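책상은 견적서에 없었다

다김 시페라우
2월

연초에 예산안을 읽는 일을 맡은 뒤로 견적서를 뒤에서부터 읽는 버릇이 생겼다. 첫 장에는 대개 장비 이름과 큰 금액이 있고, 뒷장으로 갈수록 글씨가 작아지면서 '별도 협의', '고객사 준비 사항', '현장 여건에 따름' 같은 말이 나온다. 내가 보기에 돈은 뒷장에서 더 많이 나간다. 이번 겨울 걸로(Gurlow)의 장비 도입 검토에 불려가 읽은 양팔 로봇 작업대 견적도 그랬다. 공급사 브리테티의 견적은 모두 일곱 줄이었다. 팔 두 개, 그리퍼, 프레임이 짜인 작업대, 제어용 컴퓨터, 카메라, 설치, 교육. 깔끔했고, 너무 깔끔해서 처음부터 마음에 들지 않았다.

먼저 내 입장을 밝혀 두겠다. 나는 로봇을 사지 말자는 사람이 아니다. 포장 라인에 적재 로봇을 들일 때는 찬성했고, 지금도 그 결정이 맞았다고 생각한다. 상자는 늘 같은 크기였고 놓을 자리도 늘 같았다. 계산이 쉬웠다. 그런데 요즘 올라오는 제안서는 결이 다르다. 부드러운 물건, 엉킨 물건, 매번 모양이 달라지는 물건을 팔 두 개로 다루겠다고 하면서 예산표 양식은 적재 로봇 때 것을 그대로 쓴다. 감가상각 기간도 같고 유지보수 비율도 같고, 하다못해 '기대 효과' 칸의 문장까지 어디서 본 것 같다.

걸로가 자동화하고 싶어 하는 작업은 말로 하면 간단하다. 색과 굵기가 다른 케이블 뭉치를 집어서 철망 바구니에 담고, 필요하면 다시 꺼내 놓는다. 부속 케이블을 묶어 내보내는 부서라면 어디든 있는 일이다. 기획팀은 이 일에 아옐레라는 이름을 붙였다. 사업에 이름이 붙으면 취소하기가 어려워진다. 나는 그 점이 벌써 걱정스럽다.

검토 자료를 넘기다가 내가 회의에서 제일 오래 붙들고 있던 것도 팔이 아니었다. 나는 작업대 바깥쪽 바닥을 봤다. 테이블과 옆 책상 사이에 멀티탭이 놓여 있고, 거기서 나온 선이 있고, 음료 캔 하나가 검은 케이블들 사이에 누워 있다. 책상에는 노트북이 있고 마우스를 쥔 손이 있다. 견적서의 일곱 줄 어디에도 그 책상은 없었다.

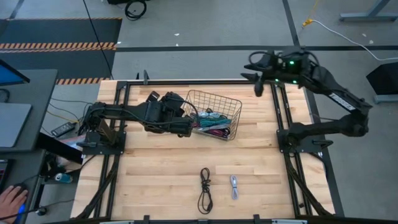
자리값

설비 담당자라면 다 아는 얘기인데 예산표에서는 자꾸 빠진다. 로봇은 자기가 놓인 면적보다 훨씬 넓은 자리를 쓴다. 팔이 도는 범위가 있고, 사람이 서서 물건을 다시 늘어놓을 공간이 있고, 컴퓨터를 놓을 책상이 있고, 그 책상에 앉은 사람의 의자가 뒤로 빠질 공간이 있다. 바닥 매트와 테이프도 있어야 한다. 전기는 또 어디서 끌어올 것인가. 브리테티 견적에는 '전원은 고객사 준비'라고 한 줄 적혀 있었다. 나는 이 한 줄을 우리 시설팀에 가져가서 물었고, 시설팀은 분전반부터 봐야 한다고 했다. 분전반을 보는 데 또 견적이 필요하다.

면적 얘기를 꺼내면 기획팀은 어차피 비어 있는 공간이라고 답한다. 나는 이 '어차피'를 싫어한다. 어차피 있는 공간, 어차피 있는 사람, 어차피 남는 책상. 이렇게 어차피를 몇 번 더하고 나면 사업비의 삼분의 일쯤은 장부에서 사라진다. 사라진 돈은 다른 부서의 연말 초과 집행으로 나타나고, 그때 가서 그 부서장이 불려와 해명한다. 해명하는 사람은 로봇을 사자고 한 적이 없다.

그래서 나는 자리값을 따로 적자고 했다. 임대료를 면적으로 나눠서 월 단위로, 책상과 의자까지 포함해서. 반응은 미지근했다. 누군가는 쩨쩨하다고 했다. 쩨쩨한 것이 예산 검토다.

사람은 줄어드는가

제안서 둘째 장에는 '작업 인원 절감'이라는 칸이 있다. 여기에는 지금 바구니를 채우는 사람의 인건비가 통째로 들어가 있다. 로봇이 들어오면 그 사람이 하던 일이 없어진다는 계산이다.

치온 쿰사에게 이 칸을 보여 줬다. 쿰사는 설비 통합을 하는 호세티에서 비슷한 작업대를 여러 번 깔아 본 기술자다. 쿰사는 그 칸을 한참 보더니 물었다. "바구니는 누가 비워요?" 나는 대답을 못 했다. 물건을 바구니에 다 담으면 누군가 바구니를 비우고 물건을 다시 늘어놓아야 한다. 케이블이 테이블 밖으로 떨어지면 누군가 줍는다. 팔끼리 가까워져서 멈추면 누군가 가서 푼다. 쿰사가 적어 준 첫 분기 기술 인력 시간은 149시간이었다. 작업대 한 대에 그렇다. 여기에는 작업자의 시간이 들어 있지 않다.

149시간이 많은지 적은지는 회사마다 다를 것이다. 걸로 같은 규모에서는 많다. 더구나 바구니를 채우는 사람의 시간과 기술자의 시간은 단가가 다르다. 싼 시간을 줄이고 비싼 시간을 늘리는 계획이라면 그렇게 적어야 한다. 나쁜 계획이라는 뜻으로 하는 말은 아니다. 길게 보면 맞는 선택일 수도 있다. 다만 지금 예산표에는 줄어드는 시간만 있고 늘어나는 시간이 없다. 한쪽만 적은 표를 놓고 회수 기간을 계산하니 숫자가 예쁘게 나올 수밖에 없다.
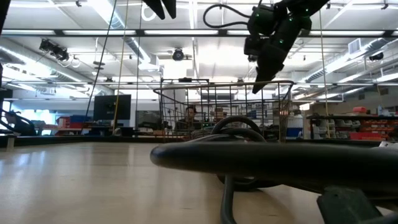
쿰사와 나는 이 대목에서 의견이 조금 갈렸다. 쿰사는 첫 분기만 넘기면 기술 인력 시간이 빠르게 준다고 본다. 경험에서 나온 말이니 무시할 수는 없다. 그런데 나는 그 '빠르게'를 예산에 넣을 방법을 모르겠다. 반으로 주는지, 반의반으로 주는지, 물건 종류가 바뀌면 도로 늘어나는지. 물어보면 쿰사도 물건에 따라 다르다고 한다. 그러면 물건별로 적어 달라고 했더니 그건 해 봐야 안다고 했다. 이쯤 되면 둘 다 웃게 되는데, 웃고 나서도 칸은 비어 있다.

비어 있는 칸을 나는 첫 분기 숫자로 채우자고 했다. 네 분기 모두 149시간으로. 비관적이라는 말을 들었다. 나중에 줄면 좋은 일이고, 남은 예산은 반납하면 된다. 남은 예산을 반납하는 일이 우리 회사에서 얼마나 드문지는 다른 글에서 쓰겠다.

시연과 물량

공급사 시연을 보고 온 사람들은 대체로 들떠 있다. 그 기분을 탓할 생각은 없다. 팔 두 개가 양쪽에서 내려와 물건을 집는 모습은 볼 만하다. 문제는 시연을 본 사람이 물량표를 채운다는 데 있다.

걸로의 해당 작업은 바쁜 날 하루 296건을 넘는다. 쿰사에게도, 브리테티 영업 담당에게도 이 숫자를 줬다. 브리테티의 답변서에는 '충분히 대응 가능'이라고 적혀 있었다. 충분히 대응 가능. 시간당 몇 건인지, 중간에 사람이 손을 대는 횟수를 포함한 숫자인지, 바구니를 교체하는 시간이 들어갔는지는 적혀 있지 않았다. 다시 물었더니 성공률 100퍼센트를 목표로 개선 중이라는 답이 왔다. 목표로 개선 중이라는 말은 지금은 아니라는 말이다. 지금 몇 퍼센트인지를 물었는데 앞으로 몇 퍼센트가 되고 싶은지를 답했다.

나는 이런 답변을 받으면 표에 0을 적는다. 감정이 있어서 그러는 것은 아니고, 모르는 숫자를 적을 칸이 없어서 그렇다. 그렇게 하면 다음 메일에는 숫자가 온다. 대개 기대보다 낮은 숫자인데, 낮더라도 계산은 된다.

케이블이라는 물건 자체도 만만하게 볼 것이 아니다. 묶여 있어도 고리가 벌어지고, 고리는 옆 뭉치의 고리에 걸린다. 플러그는 철망 틈에 끼기 좋게 생겼다. 굵은 것과 가는 것을 같은 손가락으로 집어야 하고, 검은 뭉치는 검은 그리퍼 옆에서 사람 눈으로도 잘 분간이 안 된다. 나는 현장에서 이 일을 하는 분들 옆에 반나절 앉아 있어 봤다. 그분들은 집으면서 손가락으로 한 번 훑어 엉킨 데를 푼다. 그 동작에는 이름도 없고 작업 지시서에도 없다. 그러니 제안 요청서에도 없었고, 없는 것을 브리테티가 견적에 넣을 이유도 없었다.

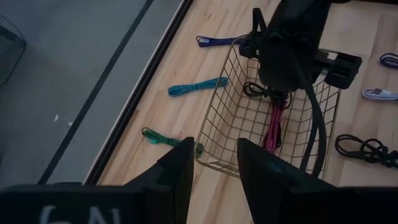

제안 요청서를 다시 쓰자고 했을 때 가장 많이 나온 반론은 시간이었다. 다시 쓰면 분기를 넘긴다는 것이다. 맞다, 넘긴다. 그런데 잘못 쓴 요청서로 산 장비는 몇 년을 간다. 지하 창고에 있는 비전 검사기를 떠올리면 된다. 그 장비도 분기 안에 사느라 조명 조건을 적지 않았고, 창가 쪽 자리에 설치했고, 오후만 되면 오검출이 났다. 차광막을 사고, 차광막을 달 틀을 사고, 틀 때문에 소방 점검에서 지적을 받았다. 나는 그때 결재선에 있었고 도장을 찍었다. 그래서 이 글은 얼마쯤은 반성문이기도 하다.

소모품이라는 늪

브리테티 견적의 유지보수 칸에는 장비가의 일정 비율이 적혀 있었다. 어떤 근거로 나온 비율인지 물으니 업계 관행이라고 했다. 관행은 적재 로봇 시절의 관행일 것이다.

작업대에 딸린 것 가운데 무엇이 닳는지 생각해 보자. 그리퍼 손가락은 철망 테두리에 부딪힌다. 손목을 감고 지나가는 케이블은 팔이 굽을 때마다 같이 굽는다. 손목의 카메라는 부딪히면 각도가 틀어지고, 각도가 틀어지면 다시 맞추는 동안 작업대가 선다. 작업대가 서 있는 시간의 값은 유지보수 비율에 들어 있지 않다. 호세티는 손가락과 손목 케이블을 여벌로 두고 시작하라고 권했다. 브리테티에 여벌 가격을 물었더니 본계약 후에 안내하겠다고 했다. 프린터를 싸게 팔고 잉크 값은 나중에 알려 주는 가게가 생각났다.

본계약 전에 소모품 단가표를 받지 못하면 사지 말자는 것이 내 의견이다. 이 한 가지는 양보할 생각이 없다. 단가표를 주지 못하는 공급사는 둘 중 하나다. 얼마나 닳는지 모르거나, 알지만 말하면 안 팔린다고 생각하거나. 어느 쪽이든 우리가 그 위험을 공짜로 떠안을 까닭이 없다.

소프트웨어도 마찬가지다. 첫해 사용료는 할인되어 있고 둘째 해부터는 '당시 정가'라고 적혀 있다. 당시 정가가 얼마인지는 당시가 되어야 안다. 회수 기간을 삼 년으로 잡아 놓고 둘째 해 비용을 모르는 채로 계산한 셈인데, 회의에서 이것을 지적하니 다들 계산기를 만지작거렸다.

그림자처럼 붙는 사람들

자동화 설비를 들인 다른 회사를 방문할 때 나는 기계보다 주변 사람을 먼저 본다. 누가 서 있고 누가 앉아 있는지, 손에 무엇을 들고 있는지. 그 사람들이 어느 부서 예산으로 와 있는지를 물으면 안내하던 분이 당황한다. 연구 예산인 경우도 있고 영업 예산인 경우도 있고, 그냥 도와주러 왔다는 경우도 있다. 도와주러 온 사람에게도 월급은 나간다.

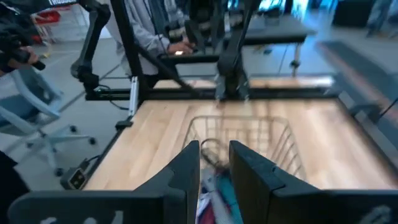
도입 초기에 사람이 많이 붙는 것을 흉볼 일은 아니다. 새 장비는 원래 그렇다. 내가 문제 삼는 것은 그 인원이 회수 기간 계산에서 빠지는 관행이다. 초기에 붙은 사람이 언제 떠나는지도 계획에 적혀 있어야 한다. 아옐레 계획서에는 '안정화 이후 철수'라고만 되어 있다. 안정화가 무엇인지 정의가 없다. 하루에 사람이 몇 번 손을 대면 안정화인가. 나는 이 숫자를 계획서에 넣자고 했고, 기획팀은 공급사와 협의하겠다고 했다. 이건 공급사와 협의할 일이 아닌데도 그렇게 답했다. 우리가 얼마까지 견딜 수 있는지는 우리가 정해야 한다.

쿰사는 이 부분에서는 내 편을 들어 줬다. 호세티도 철수 시점을 못 정해서 손해를 본 현장이 있다고 한다. 일요일에 불려 나간 적도 있다는데, 계약서에 '안정화까지 상주'라고 쓰여 있고 안정화의 뜻이 없으니 거절할 근거가 없었다고 했다. 사는 쪽도 파는 쪽도 손해를 보는 문구가 왜 해마다 계약서에 다시 올라오는지 모르겠다. 아마 작년 계약서를 복사하기 때문일 것이다.

그럼 어쩌자는 것인가

반대만 하는 글은 나도 읽기 싫으니 내가 검토서에 적어 낸 것을 옮긴다.

작업대를 사기 전에 한 분기를 빌리자. 브리테티가 임대를 안 한다고 하면 호세티를 통해서라도 조건을 알아보자. 빌리는 동안 우리 케이블과 우리 바구니로, 우리 작업장 조명 아래에서 돌리자. 사람이 손을 댄 횟수는 공급사 말고 우리 작업자가 적는다. 적는 시간도 업무 시간으로 쳐 준다. 바쁜 날 물량을 그대로 넣어 보고, 못 해낸 만큼은 못 해냈다고 적는다.

예산표는 새로 만든다. 자리값, 전기, 책상, 기술 인력, 소모품, 둘째 해 이후 사용료, 멈춘 시간. 이 칸들을 먼저 만들고 장비값은 맨 아래에 둔다. 순서가 뭐가 중요하냐고 할 수 있는데, 회의는 대체로 표의 위쪽에서 시간을 다 쓴다. 위쪽에 장비값이 있으면 장비값만 깎다가 끝난다. 작년에도 할인을 얼마 받아냈다고 박수를 치고 나왔는데 그 할인액보다 바닥 공사비가 더 나왔다.

그리고 지금 그 일을 하는 사람들에게 물어보자. 이 말을 하면 꼭 갈등 관리 얘기로 듣는 분이 있는데, 나는 요구 사양 얘기를 하는 것이다. 어떤 케이블이 잘 엉키는지, 어떤 바구니가 걸리는지, 어느 시간대에 물건이 몰리는지 제일 잘 아는 사람들이다. 그분들 가운데 한 분은 내게 차라리 들어오는 케이블을 처음부터 잘 묶어서 달라고 했다. 묶는 끈을 바꾸는 데 드는 돈은 작업대 한 대 값과 비교할 수도 없이 적다. 그걸 해 보고 나서도 로봇이 필요하면 그때 사면 되고, 잘 묶인 케이블은 로봇도 집기 쉬울 것이다. 이 제안은 검토서 부록으로 밀려났다. 새로 살 것이 없는 제안은 늘 부록으로 간다.

기획팀의 불만도 이해는 한다. 이런 식이면 아무것도 못 산다는 말을 면전에서 들었다. 일리가 있다. 나처럼 칸을 자꾸 늘리는 사람만 있으면 회사는 새 장비를 영영 못 들일 수도 있고, 그사이 다른 회사가 먼저 익숙해질 수도 있다. 늦게 시작하는 비용도 비용이다. 그 비용을 누가 숫자로 가져오면 나는 그 칸도 표에 넣겠다. 아직은 '뒤처진다'는 말만 들었고 얼마나 뒤처지는지는 듣지 못했다.

임대 건은 다음 회의 안건으로 올라가 있다. 브리테티는 단가표를 보내겠다고 했다. 아직 안 왔다.

관련 글
비전 검사기는 왜 지하로 갔나
남은 예산을 돌려주는 법
'당시 정가'라는 네 글자
적재 로봇 도입기: 상자는 거짓말을 하지 않는다
견적서를 뒤에서부터 읽기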